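Up till nearly 2 a.m. again, and all over a phone. I put the Irum update on before bed, like a good girl, and when it came back up my whole message history had gone. Five years of chats, just a blank gray page with a little "start a conversation" button. Rude!

First I tried the backup, which I was sure ran every night. It hadn't run since March. Then I tried Furnival, that recovery program everybody on the forum swears by, and it chewed away for ages and got to 68 percent and sat there. I made toast. Still 68. I gave up and pulled the cable, plugged it into the old laptop instead – the one with the sticky space bar – and off it went to 75 and then all the way. So it was the laptop the whole time, or the cable, I don't know and I'm too tired to care.
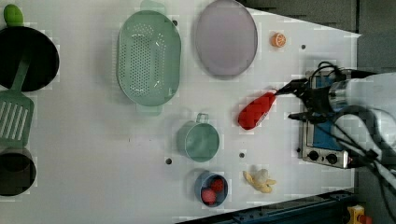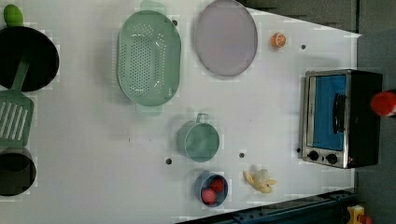 Most of the messages are back now, though the Warnness group chat has come out in the wrong order, with replies sitting above the things they reply to. I've been fishing through the lot for the bits I want to keep, and it's a job for something like that green spatula with the slots, where the junk drops through and the good stuff stays on top. Search is no help, it only looks at names. Tomorrow I'm copying everything over to Prokon and setting the backup to run at breakfast, when I'm up to see it. Phone is charging in the hall. Bed.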